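February 2018 - Larard bench, notebook 3

Fill weight drift on the Plindier paste, batch 2707. Retained jars from September were pulled again and weighed with lids on, then with lids off. The gross figures agree with the old sheet. The net figures don't, so the tare is the suspect.

Darwood changed the jar supplier at some point last fall and the new glass is heavier in the base. The sheet still uses the old tare. Need to weigh 20 empties from the current carton and take a mean, with lids and liners kept separate this time.
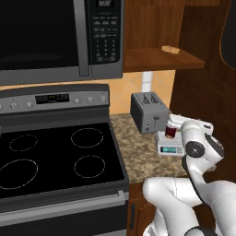 Second item is settling time. The reading creeps for around 10 seconds after a jar goes down, and the entries from last fall were probably written before it stopped. Going forward: place, wait for the stable mark, write. Re-zero between jars, door shut, fan off.

Pelkonen lids run lighter than the ones on the retained jars. Not enough to explain the gap by itself - but it pushes the same way as the glass.

To do: correct the tare cell, mark the old rows as superseded (do not delete), order liners. Check weight is still out for calibration, ask when it is due back.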